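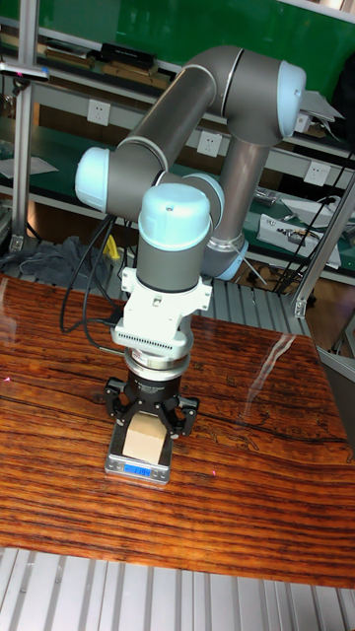

Drusmont says its robot software can weigh by touch. The scales are less sure

23 November 2019

A software firm in Plodeldale claims to have taught an ordinary robot arm to judge how heavy a thing is, and to press on a surface with a chosen force, using little more than a better set of sums. Drusmont released the second version of its control package, Trareo, this week. It wants factories to believe they can stop buying separate weighing stations as a result.

That is a large claim for a program that has so far been tried mostly on small wooden blocks.

The test used at the firm's launch is simple enough. A six-axis arm with a three-fingered gripper closes on a block over a small digital scale. The arm is told to press, or to lift a little, by a set amount. Trareo makes its own guess at the force passing through the wrist, and the guess is checked against the blue display on the scale. Then it all starts again with a different amount.

According to Drusmont, the software went through 862 of these trials with an average error of 2 per cent. King-fai Man, who leads the control work there, calls that "good enough for most packing jobs and a fair few assembly jobs".

Average is the word to watch. The firm's own notes, handed out with the release, say that 203 of the trials were left out of the sum. Some were dropped because the block had slipped in the fingers, others because the arm was still settling when the reading was taken. Both things happen all day long on a working line, and no customer gets to leave them out.

Man defends the choice. "If the grip has failed, then the force figure means nothing, so we don't score it," he said. "The software flags a slip and asks for another go. We count that as it doing its job." Asked how often it flags a slip that has not happened, he said the team had not finished going through those results.

How it is meant to work

Any robot arm has to allow for its own weight before it can say anything useful about what it is holding. The links sag a touch, the joints rub, and the cables running down to the gripper tug in one direction or another depending on the pose. Most control software deals with this by having an engineer run a long set-up routine and then leave well alone.

Trareo keeps adjusting. Each time the arm moves through free air, the program compares the push it expected to need with the push it used, and corrects its picture of the arm. Drusmont says this cuts set-up from most of a shift to the length of a tea break. The planning side has been changed as well, so that the arm slows down before contact and comes in from a direction where its estimate is at its best.

None of this is new in itself. Software that learns the friction in its joints has been around in research labs for a long time, and it has a known weakness: it can learn the wrong thing. If a cable snags for an hour, the program may quietly decide that the snag is part of the robot. Drusmont says Trareo limits how far it will correct itself in one go, but the notes do not give the limit and Man would not be drawn on it.

An outside view

Tien-fu Lo, a consultant who advises small manufacturers on automation and has no stake in the firm, has read the notes and is lukewarm. He likes the faster set-up. The rest he would want to see in a dusty building with a forklift going past.

"A block on a scale on a solid table is the kindest test you could pick," Lo said. "It's rigid, it's light, it sits still. Give me a bag of rice or a tray of wet fish and show me the same figure."

He also questions the idea of doing away with weighing stations. Goods sold by weight generally have to be weighed on approved equipment, he points out, and a robot's opinion of the matter will not satisfy an inspector. Drusmont's brochure has nothing to say on this. Man said the product was aimed at checks inside the factory, "a missing part in a box, that kind of thing", which is a good deal more modest than the brochure.

Price and trials

A licence will cost £2,000 a year for each arm. That covers updates but excludes support on site, and users will need an arm that reports its joint readings quickly enough. Drusmont has published a list of the models it supports. It is short.

The first customer trial is due to start in January at Shek, a maker of flat-pack shelving, where two arms will check the weight of fittings packs before the boxes are sealed. Shek is keeping its existing check scales running alongside for the whole of the trial. It has not said when, or whether, they will be switched off.

Drusmont says it will publish the Shek results in full, slips included.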